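Nekisside Shared Workrooms
Walk-through checklist, upper floor, with comments
December 2024
Filled in by: Carola Sauerland
Copies to: Lundgren (landlord's agent), tenants' board by the stairs

Marks used: OK / FIX / ASK. Comments are mine. Where the old form only had a tick box I have written what I found, as a tick has never told me much.

1. EXITS AND STAIRS

1.1 Main stair clear from top to bottom. OK
Clear on the day. It was also announced a week ahead, so make of that what you like. I would like to see the next one done without the email.

1.2 Back door opens from inside without a key. OK
Opens. Needs a shoulder. Lundgren's note says "within normal effort." I am not small and I had to try twice. Please plane the bottom edge before somebody shorter has to get out in a hurry.

1.3 Exit signs lit. FIX
The one over the back door is dim. Previous sheet says "bulb ordered." So does the sheet before it.

1.4 Handrail fixed. OK
Pulled hard in both directions. No movement at the wall.

1.5 Stair treads, edges not lifting. FIX
The strip on the second step from the top has been glued again. Glue did not hold last time. Use screws.

2. FIRE

2.1 Extinguishers in place and in date. ASK
All on their brackets. The tag on the one by the kitchen has a date but no initials. A date with no initials could have been written by anybody with a pen. Lundgren to confirm who serviced it.

2.2 Smoke alarms tested. OK
Pressed the buttons myself. All sounded, and the hall one could be heard with the workroom doors shut.

2.3 Fire doors close by themselves. FIX
Workroom 6 stops a hand's width short of the latch. I was told it "closes fine when the window is shut." A fire door that depends on a window is a FIX.

2.4 No wedges. FIX
Found 2. Removed both. Expect them back.

3. ELECTRICAL

3.1 Extension cords not chained together. FIX
Workroom 6 again, one strip plugged into another behind the shelving. The tenant says it is only for the lamp. Then the lamp can go in the wall.

3.2 Plugs and cords undamaged. OK
Looked at whatever I could reach. I did not move the heavy shelving and won't claim I did.

3.3 Portable heaters. ASK
The Skirkex panel heater is sold as safe near curtains. I have read the leaflet and it does not say how near. Until somebody shows me a distance in writing, keep it 100 cm from anything made of cloth.

3.4 Breaker panel labeled. FIX
Half the labels are in pencil. One reads "other."

4. KITCHEN CORNER

4.1 Kettle and microwave on their own outlets. OK

4.2 Nothing stored on top of the microwave. OK
First time I have been able to write that.

4.3 Water heater, no drips. ASK
Dry underneath, with an old stain on the boards. Sorudeo charged us 558 for the last repair and the invoice says only "valve, labor." I would like to know which valve.

5. BAGS, STRAPS AND PERSONAL ITEMS

5.1 Bags off the walkways. FIX
The new rule asks for "tidy storage of personal belongings," which is too vague to check. What I look for is a loop at foot height. A long strap or stiff handle can catch a shoe even when the bag itself is well out of the way. Tuck straps in or hang the bag up.

5.2 Hooks at the coat wall. ASK
Rated for coats. People hang laptops on them. Pulled each one and they held, but I am not persuaded by a rating printed on a packet that went in the trash before I could read it.

5.3 Nothing left against heaters. OK
Nothing on the day. See 3.3 anyway.
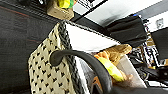 Item 5.1: patterned bag, black braided strap and curved black handle.

5.4 Lost property box. FIX
Overflowing. Things unclaimed by the end of the month go to the thrift store. I have put a sign on it. The last sign ended up inside the box.

6. AIR, LIGHT AND WINDOWS

6.1 Windows open and lock. OK
The hall window sticks in cold weather but does lock.

6.2 Vent in the dye room running. ASK
It makes a noise. Making a noise and moving air are two separate matters. I held a tissue to the grille and it stayed put for nearly a minute before it dropped, so there is some pull. Is it enough? The vent people should measure it.

6.3 Stairwell light timer. FIX
Goes out before a slow walker reaches the top. I timed it against myself with a box in my arms and finished in the dark.

7. FOLLOW-UP

Lundgren: 1.2, 1.3, 1.5, 2.1, 2.3, 3.4, 6.2, 6.3.
Sorudeo: 4.3, itemized invoice please.
Tenants: 2.4, 3.1, 3.3, 5.1, 5.4.
Me: 5.2, find out the hook rating.

Please do not write "done" next to an item without your name. I will be going back to look at 1.3 in any case.

C. Sauerland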